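Research > Papers > Robot software > Perception and planning

18 September 2021
By the Storkance software group

4. From switch label to contact point

4.1 Task and scene

The planner receives a short text command naming one switch by row and column, and must return a pose from which the arm can flip that switch without touching its neighbours. We built the task in the Wotico simulator because it lets us change the panel's size, tilt and colour between runs and rebuild the whole room in a moment. Each episode starts with the panel somewhere on the table at a fresh angle, and the software has no stored map of where the switches are.

Two views are available. The wrist view has a very wide lens, so the rows and columns bend and squeeze together towards the rim. The room view is much less distorted but sees each switch as only a few pixels. Our first version used the room view alone and often chose the right column and the wrong row, which was maddening to watch! 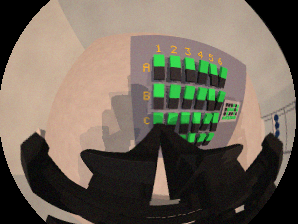 We therefore split the problem in two. A coarse stage finds the panel and its long axis, and brings the gripper to a hover pose. A fine stage then reads the labels, fits a curved grid through them and predicts the centre of every switch, including those it can't see. The grid fit is our favourite part of the system. It needs only a few clear labels to settle, and it copes gracefully when the gripper hides part of a row, which happens in nearly every approach.

The fit is refreshed at each control step. When two refreshes disagree by more than half a switch width, the Clemeck controller holds its position and asks for a new estimate - a simple rule, but it removed most of the wild swings we saw in July.

4.2 Approach and hover 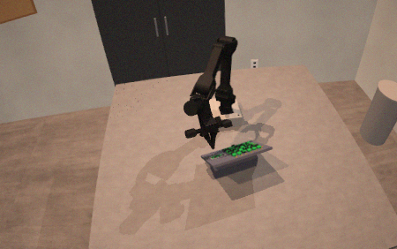 Figure 4. The arm at hover over the switch panel, room view.

Choosing the hover pose turned out to matter far more than we expected. Too high, and the fine stage has little detail to work with; too low, and the fingers cover the labels it needs. The planner scores candidate poses by how much of the grid should stay visible, then picks the one with the shortest joint path. In Figure 4 the upper link folds back down on itself and the fingers point at the tabletop just above the panel's near left corner, with a broad shadow of the arm falling across the table. Shadows like this confused our early colour threshold, so the Walczak segmenter now works on edges and colour together.

4.3 Training runs

We collected 2,356 simulated approaches and kept 1,062 of them for training, dropping those that began with the panel out of reach. Testing used 100 further layouts, none seen in training. The same layouts were given to both versions of the planner, with the same starting joint angles, so the results in Section 5 can be compared run by run.

Related papers
Fitting curved grids to wide-angle views
Hold or move: simple checks for noisy pose estimates
Wotico scene files: a short guide
Planning around a gripper that blocks its own view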